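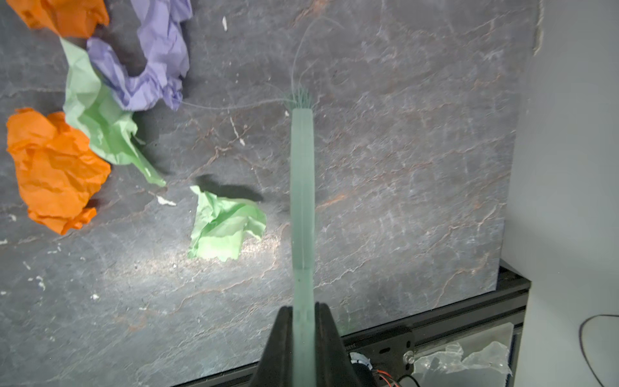 Just buy a proper phone hybrid and quit messing around, was the first reply I got when I asked about this in the chat room, and I'm sure that's good advice if you have the money. I don't, so I'm trying again here with more detail.

I host a morning swap show on a little low-power station in Moffat. People call in with stuff they want to sell or give away - tires, hens, a couch, whatever - and I read out the ones that come in by email. It's my favorite part of the week and the callers are the whole point of it.

My problem is that callers hear themselves. I have a cell phone plugged into a Zikel mixer (the small one, with the blue knobs) through one of those four-conductor cables. I can hear the caller fine and the caller goes out on the air fine, but every single one of them stops after two sentences and says "I'm getting an echo." Then they start talking really slowly, or they hang up. Last week I had a man trying to sell a boat trailer and he gave up before he got to the price!

Things I've tried:

Turning the caller's fader down. Less echo but then listeners can't hear them.

Asking callers to turn off their radio. Most of them do, and they still hear it.

A different cable. No change at all.

Using my own phone in place of the studio one. Same thing.

The phone is fed from the main output of the mixer because that's the only output I knew how to use. The transmitter feed is split off the same output with a Y cable that was there before me. I should also say that I'm a host and not an engineer, so please use small words. Our budget for this is basically whatever I can pull out of my own pocket, and a real hybrid like the Tunard is priced at close to 1000 dollars, so that's out for now.

Is there a way to do this with what I have?

Asked by swapshop_mornings, 18/09/2019

3 answers

prairie_patchbay

Yes there is, and you're closer than you think. What you need is called a mix-minus. It sounds fancy but all it means is "send the caller everything except the caller." Right now you're sending the phone your main output, and the caller is in your main output, so their own voice goes down the line and back to them a beat late. Cell phones add a delay of their own, so it sounds a lot worse to them than it would have on an old landline.

I had the same little Zikel for years at Wornadow (community station, two rooms over a shoe repair shop, the carpet smelled like glue all summer) and I ran call-ins on it every week. Look on the top row for a knob marked AUX on each channel. There's also a jack marked AUX SEND, on mine it was near the headphone jack. That's your second output, and it's the one the phone should get.

Here's how I'd set it up:

Unplug the wire that carries sound to the phone from the main output and put it in AUX SEND. You may need an adapter, which the hardware store will have.

Turn the AUX knob up on your own mic channel, to the middle or so.

Turn the AUX knob up on the computer channel too if you want callers to hear your jingles.

On the phone's channel, turn the AUX knob all the way down. All the way! That's the "minus."

Leave the faders wherever you like them.

Then call in from a friend's phone, or get somebody to call you, and talk for a minute before you put it on the air. If they sound happy you're done. It took me 15 minutes the first time and most of that was looking for the adapter.

One thing to check is whether your AUX is "pre" or "post." If there's a tiny button next to it, push it in for pre. Pre means the caller hears you even when your mic fader is down, so you can say hello to them off the air while a song is playing. It also means they hear EVERYTHING you say near that mic, and I learned that one the hard way with a caller I'd just called a windbag.

And leave the Y cable alone for now. It isn't pretty, but if the transmitter is happy with it I wouldn't touch it in the same week you're changing something else.

ferritebead

Agree with the above. If it's still echoing after that, the caller is hearing it out of your speakers. Wear headphones and turn the studio speakers off whenever the mic is open. Check that the phone isn't on speaker too, I've seen it.

There's also a small box that goes between the phone and the mixer and keeps hum out. I paid 45 dollars for mine. Get that before you spend anything bigger.

nightshift_relay

I'm going to be the grump and say save up for the hybrid anyway. We used a cell phone into the board for a long time and it was fine until the day it wasn't, usually when a text came in and went "bloop" over somebody's funeral notice. You also can't stack up callers, so when one is on the air the next one gets voicemail and doesn't try again. I've got 414 call-in shows on my shelf from before we changed over and you can hear people getting dropped on a good many of them.

I don't know the Zikel so I can't help with knobs. Used Tunards do come up when stations close or change hands, and the older ones with the gray front are just as good for voice. You need a regular phone line for those though, so ask what your building has first.

Comments on this page

swapshop_mornings: OK I found the AUX knobs!! They were all straight up at the middle, including the one on the phone channel. I have no AUX SEND jack but there's one that says MON SEND, is that the same thing?

prairie_patchbay: It is if turning the AUX knobs changes what comes out of it. Plug your headphones in there and try it. It'll be quiet and maybe only in one ear, that's okay.

swapshop_mornings: One ear, yes. Going to the hardware store for the adapter, and I've put the phone on do not disturb because of the bloop thing.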